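The Old Gym Is Worth More Than the Plaque

The Trutano building went up for sale again in June 2022, and again the talk in town is about what the place used to be. People remember the fighters who trained there and the buses that left from the front door for the state finals. There is a proposal to turn the first floor into a small boxing museum with a gift counter. I would like to make the case for something less grand: keep it a gym.

I trained there as a teenager, badly, for three winters. I lost every bout I was entered in and quit when I got a job that started at five in the morning. So I have no record to protect and no trophy waiting to go behind glass. What I had was a place to go four evenings a week that cost my mother less than a tank of gas, and a coach who wrote the rounds up on the wall every night so you knew what was coming.
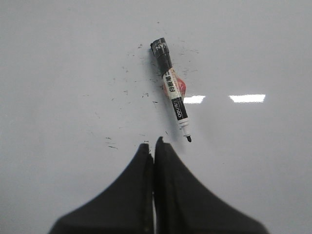

The rounds never changed much. Three on the rope, three of shadowboxing, four on the bag, then whatever the coach thought you deserved. A kid walking in off Climivell Street could read it and join in without asking anyone. I have belonged to two commercial gyms as an adult and neither one was that easy to enter. You sign a contract, you get a key tag, and then you are alone with a machine and a television.

The museum people are sincere and I don't want to be unfair to them. They point out that boxing history gets lost quickly. Gloves get thrown out when somebody dies. Posters go to the dump. They believe a room of photographs and old robes would bring visitors off the highway, and they have put the cost of opening at 400 thousand dollars, with a share of that coming from grants. Maybe it would bring them. I have been to the boxing museum in Polat twice and enjoyed it both times. I was also one of two people in the building on the second visit, and the other one was selling the tickets.

A gym has its own problems with money. The old club charged almost nothing and fell behind on the heat every January. The roof over the back room has been patched so often that the patches have patches. Any honest plan has to start with the roof and the wiring, and neither of those will get anybody's name on a wall. But a club with 500 members paying a modest fee is a real thing, and towns smaller than ours have one. Charge adults full price in the mornings. Rent the floor to the wrestling program in the off-season. Let the kids in cheap from four o'clock on.

I hear the objection about safety every time I bring this up, and it deserves a straight answer. Boxing hurts people. I would not tell a parent otherwise. Most of what happens in a boxing gym, though, is not boxing. It is skipping rope, hitting a bag, and learning to keep your feet under you when you are tired. I sparred maybe one night in five, with headgear, against people the coach had picked so that neither of us would get hurt. A new club could go further and offer a program with no sparring at all. Plenty of people would sign up for that, me included.
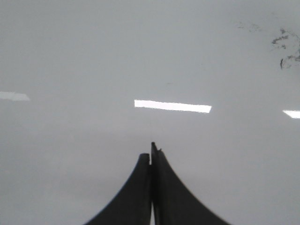

A surface with a slightly glossy finish.

Then there is the question of who will coach. This is the weakest part of my argument and I know it. The men who ran the old place did it for close to nothing, after a full shift somewhere else, and we can't plan on finding people like that twice. A head coach needs to be paid a wage. Assistants need training and a background check, and somebody has to cover the insurance. The Clirnetti club, two towns over, pays one full-time coach and two part-timers, and its doors are open six days a week. It also runs a show every July that fills the fairgrounds barn and covers a good piece of the winter bills. I don't see why we couldn't copy all of it.

What bothers me about the museum plan is mostly the timing. It treats boxing here as a finished subject. The last club closed in 2000 - long enough ago for the robes to look old, but plenty of us who used the place are still around and can still hold a mitt. If we put the ring behind a rope now, the sport in this town is over, because there is no second building with that ceiling height and that much floor. 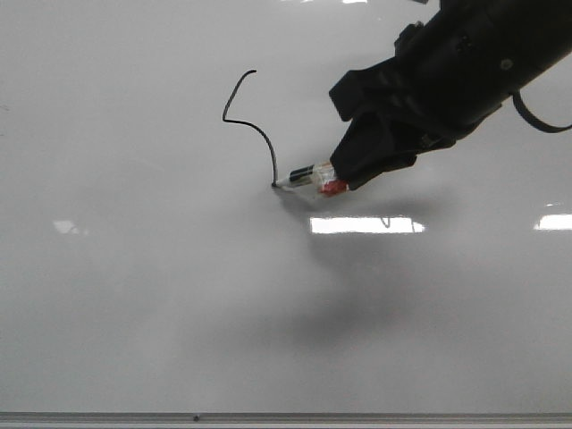

I would happily give the museum people the hallway. It is long and wide and every person who came to train would have to walk down it. Hang the photographs there. Put the championship belt in a case by the front desk, where a ten-year-old with a gym bag will see it on the way in and again on the way out. I looked at those same pictures for three winters and can still tell you which fighter had the crooked nose and which one wore the striped trunks.

The town council takes up the sale next month, and written comments are accepted until the day before. If you trained there, say so in yours, and say what you paid. The council members keep hearing about the champions. They should also hear from those of us who lost in the first round and came back the following Tuesday.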